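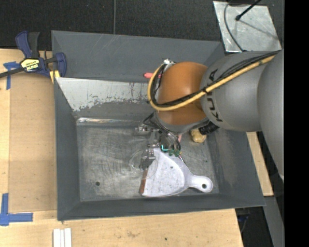 Célula de recolha a partir de caixa metálica: o braço KUKA desce sobre uma pá de lixo branca.

Plano de equipamento da célula de recolha: o que entra no orçamento de novembro

O pedido de equipamento para a célula de recolha segue para aprovação em novembro. Orysia Tkachenko reuniu as necessidades das duas equipas e dividiu-as em consumíveis, peças de reserva e investimento. O braço não é substituído neste ciclo. A verba concentra-se na ponta do braço, na cablagem e na fixação da caixa.

Garra. A proposta prevê um conjunto de reserva completo, incluindo suporte, parafusos e pontas dos dedos. O fornecedor indicado é a Trarkden, com prazo de entrega de 12 semanas a contar da nota de encomenda. As pontas são também orçamentadas em separado, em lote de 20 unidades, a 54 euros cada. Yaroslav Boiko pede que o desenho da ponta fique congelado antes da encomenda; alterações posteriores obrigam a nova cotação.

Mangueira e cabos. Na montagem atual, a mangueira amarela e o feixe de cabos pretos correm pelo exterior do braço, com uma curva larga junto à junta laranja. Pretende-se adquirir um kit de condução com abraçadeiras reguláveis e proteção contra abrasão. Há duas cotações em análise, uma da Flondolholm e outra da Tretisow. A segunda inclui instalação, mas não a verificação dos limites de movimento, que terá de ser feita internamente.

Caixa e fixação. A caixa cinzenta tem a superfície interior riscada e raspada, com reflexos na aresta do fundo. Gumaro Salinas propõe comprar uma segunda caixa da mesma geometria, com acabamento mate, e manter a atual para ensaios comparativos. O grampo de barra no rebordo seria trocado por uma fixação aparafusada ao tampo, com batentes de posição. Reserva pedida para esta rubrica: 400 euros, sem mão de obra.

Objetos de ensaio. Artigos domésticos correntes, como a pá, continuam a ser comprados pelo fundo de maneio e não entram no pedido. Cada compra deve ser registada com referência e massa, para permitir reposição por artigo equivalente.

Manutenção. O contrato com a Hordiienko cobre apenas o braço e o controlador. A garra e os acessórios ficam excluídos, pelo que as respetivas horas de intervenção devem constar do plano de cada equipa.

Comentários às especificações devem ser enviados a Ihor Koval, com indicação da rubrica e do número de linha da folha de orçamento.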